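Search this site Type and press Enter

The Hand That Teaches Should Be Tired Sometimes

October
By Aino Pitkänen

I teach robots for my work. For 7 hours I hold two handles, and two arms on the other side of the glass do what my hands do. Later a program studies the recordings and tries to do the same without me. Before this I packed orders at Mokberg, and I think the packing prepared me better than any course.

My opinion is simple, and some of my colleagues do not share it. We throw away too many of our recordings. At Stendik, where I learned the job, a good demonstration was a clean one. If the gripper missed the object and came back, we pressed delete. If I waited a moment to think, we pressed delete. One week I made 114 recordings of a small packing task and only 100 were kept. The other ones went away because I had hesitated or corrected myself.

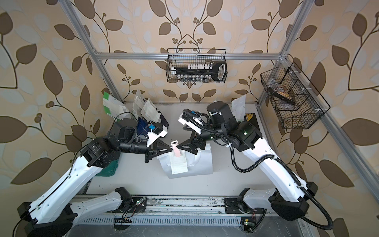 But the correction is the part I would most like to be taught, if I was the student. When I started in packing, an older woman worked beside me, and I learned most when a box slipped from her. I saw how she caught it, how she turned it with the thumb and continued. From her perfect boxes I learned only that she was fast.

With two arms this matters even more. One hand gives and the other receives, and there is a short time when both are holding. A person feels this moment in the skin. Through the handles I feel almost nothing, so I look, I go slowly, and sometimes I let go too early. If the robot sees only the times when I was lucky, what will it do the first time it is not lucky? I have watched this. It closes its fingers on air and moves on very politely — as if it was carrying something.

I do not say that we should keep everything. A recording where the teacher is bored and careless teaches boredom. At our workshop in Prultcombe I now ask new people to stop after 20 tries and walk a little. But a mistake which was noticed and repaired is different from a careless one, and I believe it should have its own folder and its own name.

There is also the question of who decides. Usually the person who deletes has never held the handles. He sees a long recording and a short one, and he keeps the short one. I would like him to sit in my chair for one afternoon before he chooses.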